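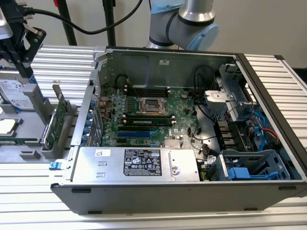
The Dell on its side, cover off.

Ghizlane got off the bus at Busberg with 88 in cash and her father's keys. Rain. No umbrella of course.

The shop was already half packed. Wael had done the front window, badly, and was eating a peach over the sink.

"You're late."

"Bus."

"El Sherbiny called. He wants it empty by August."

She went through to the back. Fifteen years of her father's repairs, tickets in pencil, radios mostly. A toaster from a woman in Riltcombe who never came back for it. One drawer was all screws. Another was letters, and she shut that one fast - then opened it again.

Her own handwriting. Every card she had sent from Drernport, the short ones, the ones that only said fine, busy, love. He'd put them in order.

"Two thousand for the bench and tools," Wael said from teh doorway. "Varela's offering. Cash."

"He offered Dad 600 once."

"So it's gone up."

She laughed, didn't mean to. The phone rang out front. Neither of them moved. Four rings, five. Then she was running, knee into a box, grabbing it.

"Repairs," she said.

An old man. His radio, was it ready, he'd lost the ticket.

"What name?"

"Morsy. Its the brown one."

She looked at the shelf. They were all brown.

"Come tomorow," she said. "We open at nine."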